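Home | Guides | Storage | Contact

Sorting small toys into trays

Cover the table with brown paper before starting. Zaliner sells it in 20 m rolls, and one length will do for a session. 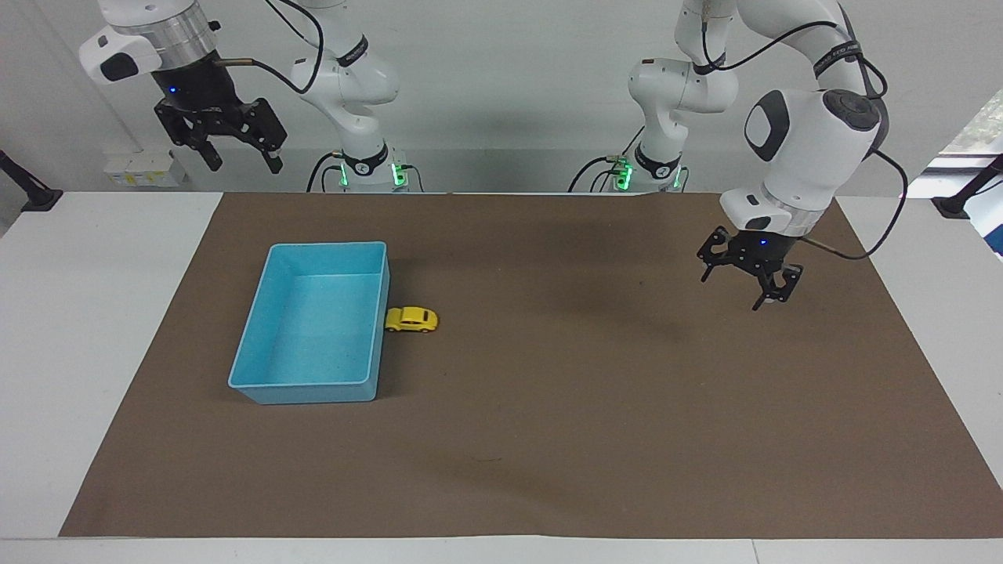 Use one tray per type of toy. Shallow trays are easier to check than deep boxes. A light blue one shows up well against the paper, and so does a yellow car. Label each tray on the short side.

Lift cars singly and check the wheels before putting them away.
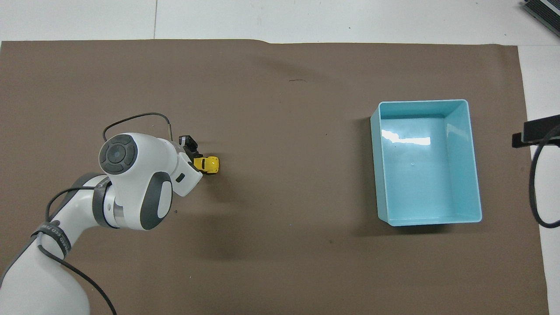
Yellow toy car, raised just above the paper.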